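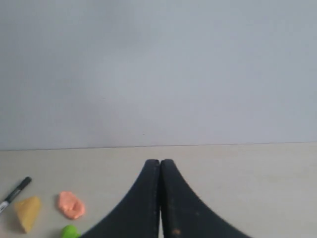

# The Best Thing in the Burnen Kit Is the Pair of Fingers

I have wanted to write something nice about a tabletop arm for a long time, and the Burnen kit has finally given me the excuse. We have had it at our shared workshop in Wernport since April. I've used it most weeks, I've cursed at it twice, and I still look forward to switching it on.

My argument is simple. People who review these kits spend their pages on reach, payload and software, and they give the gripper one sentence near the end. I think they have it backward. The gripper is where the machine meets your stuff! Everything upstream of it – motors, joints, the clever planning code – exists so that two small surfaces can close on something and keep hold of it.

Burnen seems to agree with me. The arm itself is good, solid, a little plain. The fingers are a separate part made by Jaidee, and you can swap them with a hex key and a bit of patience. The first set that came with our kit was stiff and slick, fine for blocks and hopeless for anything with a curve to it. The Jaidee set cost us an extra $104 and I would pay it again tomorrow.

What you put on the table matters just as much, and I feel strongly about this one. Too many buyers practice on a row of identical cubes, get a lovely success rate and then wonder why the arm falls to pieces in a real kitchen or stockroom. Mix it up from the first day. A wooden cube is fair enough, but put it near a round citrus fruit, a barrel-shaped wooden cup and a lime-green toy bone with knobs on its ends, and now every pick asks a different question. Do you come at the cup by its rim or its belly? Do you take the bone across the middle or by a knob? A white bowl belongs in there too, being wide and awkward and an obvious place to put things down. 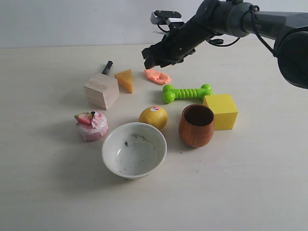 The software, Wurnano, is the part I expected to dislike. It is plain to look at and the manual reads as if three people wrote it in separate rooms, but it lets you record a motion, play it back and change one step without starting over. For a crowded table that is a gift. With a little toy cake, strawberry on top, standing off to one side of a bowl, I want to alter the approach to the cake and leave everything else alone, and Wurnano lets me do that in a couple of clicks. Older kits I've used made me record the whole run again, which is how an evening disappears.

I do have complaints. Startup takes 15 minutes if you follow the calibration steps properly, and you should. The cables need more slack than the guide suggests, so check them before any big turn of the wrist. Replacement fingers are sold only in packs of 5, an odd number for a part that works in pairs – please, Burnen, sell me 4 or 6.

Still, I'd recommend the kit to any small workshop or school that wants to learn how handling works. Buy the better fingers with it, then raid your kitchen drawer and the toy box before you order a single practice block.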